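4. The Pitside build and what it can support

4.1 Parts and assembly

The plans we followed are the Prullico 2 plans, in the version that was public when we started in August. They describe a two-finger gripper on a hand grip, meant to be carried by a person and moved over a table so that the recorded motion can later be played through a robot arm. The plans promise a build that any shared workshop can manage with ordinary tools. We have no quarrel with the tools. Our quarrel is with what is meant by "manage."

Pitside is a members' workshop with long tables, a few locked cabinets and a booking sheet that is only loosely respected. We built there on purpose. A claim about shared workshops should be tested in one, with all the interruptions that come with it, and a lab with its own technician would have told us little. The mechanical work went well enough. The arms and linkages fitted after light filing, the pivot pins seated by hand, and the grip felt solid. The trouble began at the fingers. The plans give one finger shape and one pad and say almost nothing about how soft the pad should be, how it should be fixed, or how much play at the pivots is too much. We wrote to ask and were told that "a firm but gentle pad" would do. We ended up ordering ribbed pads from Stöckli, which sells them for another purpose altogether, and shaped the backing pieces to suit.

It would be easy to treat this as a small gap in the documents. We think it is larger. The pad is the only part of the tool that touches the object, and any result on soft things is partly a result on the pad. Two workshops working from the same plans with different pads have built different tools, whatever the name on the plans.

4.2 The task

Our task was clearing plush toys from a table into a low cardboard box. Plush is the favorite material of hand-held gripper demonstrations, and we understand why. It gives way when squeezed, it doesn't roll, it doesn't break when dropped, and nearly any part of it can be pinched. A gripper with poor alignment and too much play will still pick up a teddy bear. Earlier reports on the Prullico plans rely heavily on this kind of object and then speak of "household items" in their summaries. We kept the toys so that our numbers could be set beside theirs, but we do not think a plush toy stands in for a cup, a spoon or a bunch of keys.

We did not clear the table of everything else before recording. The box shared it with a cloth bag, paper and cables, as a box in a real workshop would. The toys were placed close together, often touching, and we made no rule about which way up they lay. One consequence is that the person holding the tool has to decide where one toy stops and the next begins, and makes that decision by eye from above, with a better view than the gripper has. Some of the skill we might later credit to the recorded motion is in fact the skill of that person's eyes.

Figure 2a. The assembled gripper over the toys, with the open box behind them.

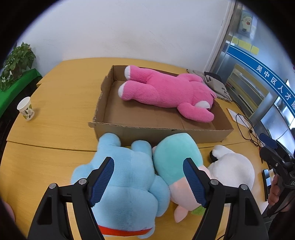
The same point can be made about force. A person who feels a toy start to slip will tighten the hand without thinking. The Prullico plans record how wide the fingers are open but have no measure of how hard they press, so this small correction goes into the log as a slight change in width or does not show at all. With plush the loss hardly matters. The pads sink in, the fur compresses, and a wide band of openings all count as a good grip. We suspect that a good part of the success reported for soft toys rests on that wide band, and we have not found a published trial that rules it out.

4.3 Logging

Over 17 sessions we logged 1,128 grasp attempts. An attempt began when the fingers started to close and ended when they opened again, whether or not there was anything between them. We wrote this rule down before the first session and still found ourselves arguing over it by the third. Someone nudges a toy to free its leg from its neighbor, then closes on it properly. Is that one attempt or two? The plans don't say. Under our rule it is two, and the first is a failure. Under a kinder rule it is one, and a success. A team could report very different rates from the same afternoon's work without telling a single lie, which is why we ask readers to be wary of any rate, including ours, that comes without its rule.

We threw out 40 attempts in which the tool lost track of its own position. These were not spread evenly. Most of them came late in the day, when the light through the glass had changed and the table had less contrast. We considered reporting them as failures and decided against it, on the ground that the gripper itself had done nothing wrong. We are less sure of that choice now than we were then. Somebody who wants to use this tool in a workshop will also be using it late in the day, and will not be able to throw out the moments when it gets lost.

There is also the matter of who held it. All the attempts in the first sessions were made by people who had built the tool and knew its faults. They had learned to come in slightly from one side to make up for play in a pivot, and they did so without mentioning it. When other members took a turn, they came straight down, and the fingers met unevenly. Nothing in the log marks this difference. We added a field for the operator from the fifth session on, too late to be of much use for the early data.

4.4 Wear

The plans have no section on wear. We checked the gripper before each session by opening it fully over a bare stretch of table and looking at how the two pads sat against each other. We recommend the habit to anybody who builds one. With nothing in the grip, a twist that a plush toy would hide is plain to see, and so are lint, a lifted edge or a pin that has begun to walk out. The check takes less time than finding the booking sheet.

We had hoped to give a figure for how long a set of pads lasts. We can't. The edges became rough at a rate that seemed to depend on who had been using the tool and on what they had been pressing it against, and the tabletop is a harder surface than any toy on it. Pressing down on the table in order to get under a toy is quick and it works, and it is bad for the pads. A user who is asked to be fast will do it every time. Our own instructions asked for "a natural pace," and we now regret the phrase, as people took it to mean brisk.

It follows that a number from our first week and a number from our last were produced by tools in different condition. We have not corrected for this. We know of no honest way to do so after the fact, and we have not seen it attempted elsewhere either. The opened position used for the check is shown in Figure 2b. 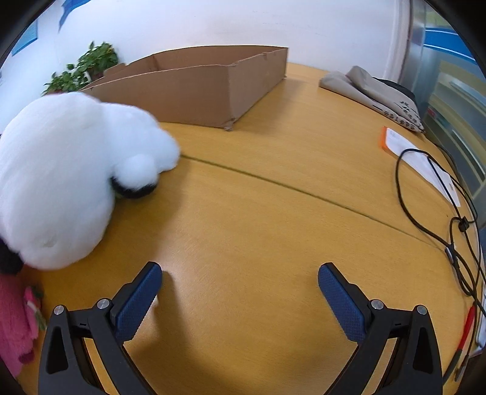
Dandstead, having read a draft of this section, replied that we were asking too much of a set of free plans. Their build had run all summer with a softer pad and no daily check, they wrote, and the recordings had been good enough to get an arm moving toys into a bin, "and that is all the plans ever said they would do." They added that play in the pivots could be taken up with a thin washer, and that a workshop unwilling to fit a washer should perhaps buy a finished gripper.

We have since fitted the washers, and they help. The rest of the reply we accept only in part. It is true that the plans themselves make modest claims. The claims we object to are made by those who cite them, and they grow with each retelling: moving toys into a bin becomes tidying a table, and tidying a table becomes housework. Dandstead's build also uses a different pad from ours, as the reply says in passing, and this brings us back to Section 4.1. If their recordings were good and ours were mixed, we cannot say whether the pad, the people, the light or the washers made the difference, and neither can they.

4.5 What we are willing to claim

A shared workshop can build the Prullico 2 gripper from the public plans, provided that someone there is ready to settle the fingers by trial. The finished tool can gather recordings of soft toys being picked up by hand and put in a box. We make no claim for hard, thin, wet or heavy objects, which we did not try, and none for operators who have had no practice with the tool. Success rates by session, under both the strict and the kinder rule for an attempt, are given in Section 5, along with the late-day attempts we left out of the main count.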